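Some notes on the Lindus talks, which broke up on Sunday without a joint text.

The Hivuditz delegation wanted the water question settled first. The Relley side wanted the border crossings settled first. That was the position in September and it is the position now.

What they did agree: 60 more days of the ceasefire, and 2 crossings open in daylight hours for goods lorries. Private cars still have to go the long way round, 185 km on the northern road.

The Ramanauskas plan is still the only full draft on the table. It runs to 249 pages and most of the argument is over one annex, the one on who pays for the dam repairs. 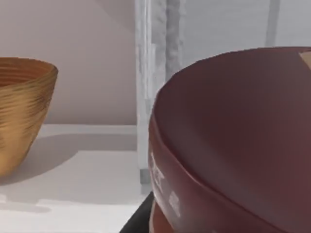

The annex puts the repair money into a shared fund, with both governments paying in and an outside auditor signing off each payment. Hivuditz says it should pay less as it gets less of the water. Put it in terms of a bowl like this one, wide at the rim and narrow at the base – the fund looks generous at the top, but very little reaches the villages at the bottom. Their mayors have asked for direct grants and have had no reply.

I don't expect movement before the budget vote in Relley. The governing party there has a thin majority and won't want to be seen giving ground on money.

Both sides say they will come back to Lindus when the 60 days are up. No date for the first session yet. I'll post it when they announce one.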